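The Sturnwood film studio opened its doors in October, and I got there just after 10 in the morning. Defne Ekinci, who has acted in two features shot on the lot, led our group through the dressing rooms and Stage 4. She got her first part at 7, in a cereal commercial.

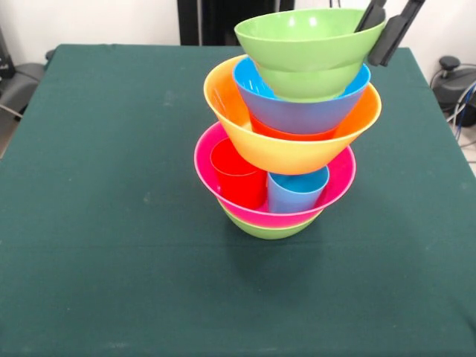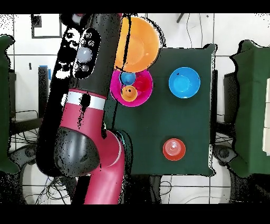

After lunch Otakar Ďurica took questions in the screening room. He talked mostly about auditions and said he still does his own tapes at home. The costume store holds 1000 pieces, but we only saw the racks by the door. Parking was free and the last tour left at 4. Bring a jacket, the stages are cold.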